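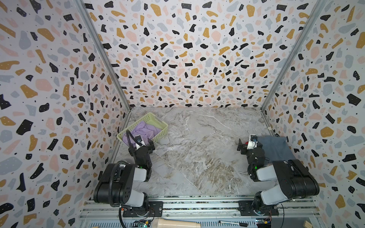

Rolow双臂台面套件,能不能买回来就让它自己叠毛巾?

目前还做不到,要先花相当多的时间示教和调试,而且换一种布料往往得重新来过。

我先把结论放在前面,省得大家翻到底。如果你想买的是一台“叠布机器”,这套东西不值这个钱。如果你本来就打算自己采数据、自己训练,手上又有懂一点Linux的人,那可以往下看,它有几个地方做得比我预想的扎实,也有几个地方让我很恼火。

我们是做布草租赁的,规模很小,主要给民宿供毛巾和餐巾。洗完烘完之后的分拣和折叠一直最费人,所以每隔一阵就有人来推销自动化。大型折叠机放不下,也喂不饱。Wudance的销售找上门的时候,演示视频放得很漂亮:两条机械臂从篮子里拎出一块布,抖开,对折,再对折,码到旁边。视频右上角有一行很小的字,写着播放倍速。我问了原速是什么样子,对方说可以另外发,后来发的还是同一条。

最后我们走的是租用加软件订阅的路子,租期29周,到期可以折价买断。硬件叫Rolow,示教和训练的软件叫Flernow,都归Wudance卖,但Flernow的客服是另一拨人,两边互相转单是常事,后面再说。

先说硬件

套件里有两条同款的机械臂,黑色配浅灰,底座各有一块黑色安装板,固定在台面前沿的铝型材导轨上。导轨带长槽,螺母塞进去可以左右滑,锁死之前能慢慢找位置。这个设计我给好评。第一次装的时候我们把两臂间距放得太近,拎布时前臂会互相让来让去,后来松开螺丝往外挪了一点就好了,不用重新打孔。

夹爪是平行开合的,每个夹爪上带一个小的腕部相机,白壳。平行夹爪夹毛巾没有太大问题,毛巾厚,边好找。夹薄餐巾就很看运气,经常一次捏起两层,或者只捏到一点绒。Wudance的产品页上写的是“适配各类柔性织物”,我觉得“各类”两个字应该删掉。他们另卖一种包胶的指尖,说能改善,我没有买,一套机器交到手里连餐巾都捏不利索,还要我再加钱去试,这个逻辑我不接受。

手臂外面走的线让我一直不太放心。黑色波纹管从底座那边绕上来,越过手臂再接到腕部相机,弧度留得不小,手臂够得远的时候没有绷住,这是好的一面。可是手臂往篮子里探的时候,管子就悬在布的上方,布一蓬起来,难免蹭到。说明书里建议用扎带收紧,收紧了远端又不够长。这种事情应该在工厂里想清楚。

状态灯在手腕附近,绿色,不大,站在旁边能看见。我本来希望有个更显眼的东西,比如装在围栏上的灯柱,选配目录里也没有。

关于围起来的工作区

Wudance强烈推荐连围板一起买,左、后、右三面,里层贴一种水磨石花纹的墙纸,白底上撒着黑的、芥末黄的、浅粉的、灰蓝的碎块。台面是大理石纹,灰白带一点米色。我第一眼觉得像奶茶店装修。销售的说法是花纹丰富的背景可以让模型见过更多纹理,以后换地方不容易失灵。听上去有道理,我不懂行,也没有办法验证。我自己拿一块纯白的板子遮住后墙跑过一个下午,成功率看不出明显差别,当然一个下午说明不了什么。我只能说,围板的报价里有多少是“技术”、有多少是墙纸,你最好让他们分开列。

有一点要提醒,台面的花纹和浅色布放在一起,人眼看着都费劲。我们有一批米色的方巾,软件里的分割框经常飘到石纹上去。客服让我换深色布,可是客户订的就是米色,我总不能为了一台机器去改客户的订单。

现在用得最顺的布置很简单:待处理的布放在左后角的浅绿色塑料篮里,篮子有镂空边,斜一点放,布从前沿搭出来一截,左臂就从那里下手。叠好的平放到右边靠墙。紫色和灰蓝色的布识别得都不错,颜色和台面拉得开。布如果全缩在篮子里面,左臂经常在上面犹豫,夹爪开合几次又退回去,得有人过来把布往外拽一把。那么问题来了,既然要人站在旁边拽布,这个人为什么不顺手叠了?

我把这个问题原样问过销售,对方回答说“数据多了就好”。

软件:Flernow

示教的方式是人带着手臂做一遍,软件记下动作和相机画面,攒够了再提交训练。界面比我想的干净,录一条、回放、标成功或失败,都能一只手点完。录坏了可以当场删,这一点很多人可能不在意,对我们这种边干活边录的人很要紧。

不过“攒够了”是多少,没有人肯给一个准数。宣传册上写的入门量是79条,我们照做了,训练出来的东西连布都很难提起来,多半是夹空了还一本正经地往右边走,做一个什么都没拿的对折动作,看着挺滑稽,也挺让人泄气。后来陆陆续续录到超过2000条,毛巾才算像样。你可以自己换算一下人工。宣传册后来改版了,那个数字不见了,换成“少量示教即可上手”,比原来更没法较真。

训练放在云端,排队时间不定。白天提交经常要等到夜里,Sunday这个词我本来不该写在中文里,可是他们的维护公告只有英文,写着每个Sunday停机,偏偏我们周日最闲,最适合折腾这些。问能不能本地训练,回答是“在规划中”。

Flernow还有一个叫Bang的增值功能,按月另收费,卖点是失败之后自动重试。夹空了,它会让手臂退到起始姿势,换个角度再来。说实话这是整套东西里最接近“有用”的部分,开了之后夜里无人看守的时候至少不会因为一次夹空就整段停掉。但是自动重试在我看来应该属于基本功能,放在基础订阅里才对。况且Bang判断成败主要看夹爪有没有合到底,捏住两层餐巾它也当成功,然后高高兴兴地把一坨东西铺到右边去。

实际跑起来怎么样

毛巾,单色,中等尺寸,篮子里别塞太满:能用。慢,比熟练工慢得多,比刚来的新手也慢,好在它不抱怨。叠出来的边对得不算齐,我们内部用可以,直接交给讲究的客户不行,要再抹一遍。

浴巾太大,两条手臂伸开也吊不起来,下摆一直拖在台面上,对折的时候会卷边。产品页没有写布的尺寸上限,我建议他们写上。

薄餐巾前面讲过了,别指望。

混着来,就是篮子里毛巾餐巾都有,基本是灾难。它会把餐巾当毛巾的一个角,拎起来再放下,放下再拎起来。我站在旁边看过一次完整的过程,看到后面已经说不上是生气还是佩服它的耐心。

光线也要管。我们窗户朝西,傍晚太阳斜进来,台面上有一大块亮斑,那段时间失误明显变多。拉上窗帘就好一些。这类条件在演示视频里当然看不出来。

噪音倒是可以,人在旁边打电话没有问题。

维护和售后

租期里出过一次比较大的毛病,右臂的夹爪合不拢。先找Wudance,说看日志像软件问题,转Flernow;Flernow看完说是硬件,转回来。来回转了11天,最后寄来一个新夹爪,换上就好了,拧螺丝的活儿是我自己干的。换件没有收钱,态度也客气,可这些天机器摆着,租金照算。我要求顺延租期,到现在还没有得到明确答复,只说“已反馈”。

耗材方面,指尖垫片磨得比较快,沾了棉绒以后打滑,要常擦。腕部相机的镜头也要擦,布上的绒毛会粘在上面,画面一糊,它就开始瞎抓。说明书里对清洁只有一句话,建议“定期”,没写周期。我们的习惯是每次开机前拿无纺布抹一遍,花不了多少工夫。

急停按钮好用,回弹干脆,位置也顺手。软件里的软停反应慢半拍,别依赖它。

台前那条导轨下面最好留空。我们一开始什么都往那里搁,笔、木块、电路板,线又从底座垂下来,找东西的时候手就很自然地伸到手臂下面去了。机器停着也别养成这个习惯。

值不值

如果按折叠产量来算,我算了几遍都不划算,把示教花掉的人工算进去更难看。销售给的回本测算里,示教那一栏填的是零,理由是“一次性投入”。可是换一批毛巾,厚度变一点,绒长一点,我们就得补录,这怎么能叫一次性?

如果把它当成学习用的平台,评价会好不少。机械部分结实,安装灵活,录制流程顺手,回放和标注也清楚。学校或者本来就做这方面的团队,可能会用得很开心。我只是想买一个叠毛巾的帮手,宣传册上写的也是帮手。

准备签的朋友,我建议谈合同时盯住几件事:让他们拿你自己的布,在你自己的灯光下原速演示,别看剪过的视频;维修期间租金怎么算,写进合同;Bang要求送,至少送到租期结束,我们隔壁做窗帘的那家就谈下来了,我没有谈下来,现在想起来还是不舒服。另外训练数据归谁,合同里那一条写得含糊,“可用于改进服务”,我要求加了一句不得转给第三方,他们改了,改得倒是很快。

租期结束以后我大概不会买断。毛巾那部分还会继续跑,跑到合同最后一天,毕竟录了那么多条,停下来心疼。餐巾继续人工。

评分:硬件四星,Flernow三星,Bang两星,宣传册一星。综合给两星半,网站不让打半星,就按两星提交了。后面要是他们出了不用另加钱就能捏薄布的指尖,我再回来改。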